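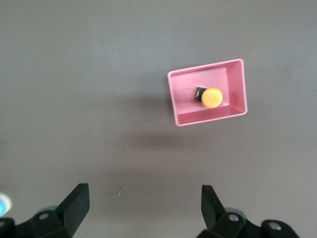

Skemmont Sorting Room
Progress report to the Negussie Fund
Prepared by Ebise Kassa, April 7, 2021

Period covered

This report covers the second half of the grant, up to the end of March. The first report dealt with the lease, the shelving and the electrical work, and none of that is repeated here.

Work done

The sorting room now runs on trays. When we applied for the grant, small donated items came in by the bag and were tipped out on the tables, and whatever did not fit a category went into a general box. The general box was where most of our time was lost. Under the new arrangement each small item, or each set of parts that seems to belong together, gets a tray to itself and stays in it until someone has decided what it is and where it goes.

We are using shallow plastic trays with a raised rim. The pink ones are for items waiting on a decision. Lids, caps and small containers make up a large share of these, and so do toy parts. A yellow cap and a dark base may be one object or two, and the tray keeps them together while somebody checks. Gray trays are for items ready to pack. We had planned on three colors but dropped the third after two weeks, as sorters were using it for lunch things.

During the period 366 items went through the decision trays. Of these, 40 were thrown out as broken or incomplete. The rest went to the toy shelves, the kitchen shelves or the parts drawers. The parts drawers are new. Kiros Mersha built the dividers from leftover shelving board, so there was no charge to the grant beyond screws and glue.

Tables

The tables are plain and have a matte top. We asked for this in the application because the old white tops threw glare from the ceiling lights and people complained of headaches by midafternoon. There have been no complaints since the change. One table has a slight wobble at the window end. Gitov has agreed to replace the foot under the purchase terms and we are waiting for a delivery date.

Staff and training

Lensa Tamiru took over as room lead at the start of the period. She wrote a one-page sheet for new sorters, which is now taped up by the sink. It covers the following points:

One item or one set to a tray.
Keep loose caps and lids with whatever they were found beside.
Do not force parts together to see if they fit.
If you leave for the day, put your trays on the holding rack.

The third point was added after a jar lid was screwed onto the wrong jar and could not be taken off again. The jar was lost.

We trained 19 sorters on the new arrangement. A session takes 45 minutes, most of it spent working through a mixed bag with Lensa at the table. Two people found the standing hard and now have stools, bought out of our own funds.

Difficulties

The holding rack is too small. By Thursday most weeks it is full, and trays end up stacked on each other, which defeats the purpose because things slide under the rims and get mixed. We have been clearing the rack on Friday mornings before new bags are opened. This works but it costs a morning.

Labels were also a problem. The adhesive ones we bought first would not stay on the trays after washing. Narendra Uniyal suggested paper slips laid inside the tray and we tried that for a while, but they blew off whenever the side door was open. We are now using clips. They are slow to put on, and some sorters skip them.

The inventory software from Enanance was set up late. It is working now, though items still have to be entered twice if they move from a decision tray to a packing tray. Fasil Wubshet is in touch with them about this. Until it is fixed we are entering items only at the packing stage and keeping a paper tally before that.

Spending

Trays, tables and the rack came in under the amount budgeted. Software came in over, owing to the extra setup visit. The two nearly cancel out. A small balance remains on the equipment line, and we would like your approval to put it toward a second holding rack. The quote from Gitov is attached with the receipts.

Next period

We plan to install the second rack if approved, finish labeling the parts drawers, and move the toy shelves closer to the packing tables. Lensa would also like to try a weekly matching hour, when two sorters go through the parts drawers against the decision trays - we have a good many lids with no container and containers with no lid, and some of them must belong together.

The final report will include the full item tally and the corrected software costs. Questions about the figures should go to Fasil, and questions about the room to Lensa or me.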